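How to Line a Printed Bracket with Adhesive Foam

If you've ever set something delicate down on a bare printed part and winced at the scrape, this little project is for you. I learned it from Isauro Cuautle, who pads just about everything in his shop, and I've been happily sticking foam to things ever since (my family would like me to stop).

You'll need your printed piece, a sheet of adhesive-backed foam, sharp scissors, a soft pencil, rubbing alcohol and a lint-free cloth. I buy the coarse, grainy kind from Barrera, but any foam with a peel-off liner will do nicely.

Start by wiping the plastic with alcohol and letting it dry completely. Go over it twice if the part has been sitting around, as mine always have! The fine ridges left by printing love to hold on to dust, and dust is the enemy of glue.

Next, lay the foam on the part with the liner still on and see how it sits. Curved edges are the fussy bit. Trace the curve in pencil on the liner side, cut a hair outside your line, and hold it up again before you peel anything.
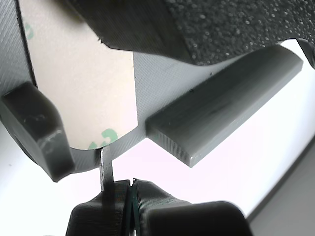
Gray printed plate, beige liner and speckled dark foam.

Once you like the fit, peel back a narrow strip of liner at one end and fold it flat. Press that strip down first, then pull the rest of the liner away slowly with one hand while you smooth the foam with the other. Don't stretch it around a curve, tempting as that is, or it will creep back on you by morning. If the liner tears, lift the corner with a bit of tape and carry on.

Now press firmly all over, working from the middle out to the edges, and leave it overnight under a heavy book. I use an old Geller catalog, all 366 pages of it, and it does the job beautifully. In the morning, trim any overhang with small scissors, turning the part as you go and keeping the blades still.

Yatziri Varela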